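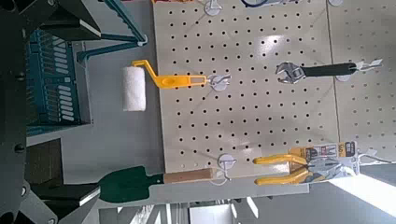 Section 4. Hanging your tools on the Dillari board

By now both panels should be up on the wall and you have very likely earned a cup of coffee. This section takes you through fitting the hooks and hanging your first few tools, and there is no hurry about any of it. Most people move things around two or three times before they settle, and the holes don't mind in the least.

Before you start

Gather everything you hope to hang and lay it out on the floor or a bench in front of the board. Shuffle the pieces around until you like the look of them (a paint roller and a garden trowel can be perfectly good neighbors, whatever anyone in the house may tell you). Keep the bag of hooks close by, and put the spare ones in a jar when you're done, so that you can find them again in June when the garden tools come out.

Fitting the hooks

1. Choose a hole and hold the round base of the hook over it, with the prong facing you.

2. Push the peg at the back straight in until the base sits flat against the panel. It should feel snug.

3. Turn the hook gently so the prong curls upward. If it spins freely, take it out and push it in again a little more firmly.

4. Give it a light tug with one finger. A hook that moves now will certainly move with a wrench on it.

Caution: Do not hang more than 2 lb on a single hook. For anything heavier, use the double bracket described in Section 6.

Hanging the tools

5. Begin with whatever already has an opening in the handle. A paint roller with a cutout near the end of its grip simply loops over the prong, and the fluffy cover can stick out past the side of the board if you have the space.

6. Next, hang the adjustable wrench by the end of its handle. Long tools may cross the seam between the two panels quite happily, as long as the hook itself sits in a hole and not on the seam.

7. For a trowel with a plain wooden handle, let the wire prong curve around the wood. Check that the handle rests well inside the curve before you let go – a trowel blade is not kind to toes.

8. New tools can stay in their store packaging for the time being. When you do unwrap them, you may need to shift the hook, as bare pliers hang quite differently from pliers on a card.

9. Step back and look the whole board over. Leave a hand's width between tools wherever you can, so you can lift one down without bringing its neighbor along.

Note: Brush the soil off garden tools and wash and dry roller covers before hanging them. The panels wipe clean with a damp cloth, but paint that dries inside the holes is a real nuisance to get out.

Note: Extra hooks come in bags of 50. Ask for part 284 at any Fagerlund store, and bring one of your old hooks along if you aren't sure which size you have.

Continue to Section 5 for shelves and jars.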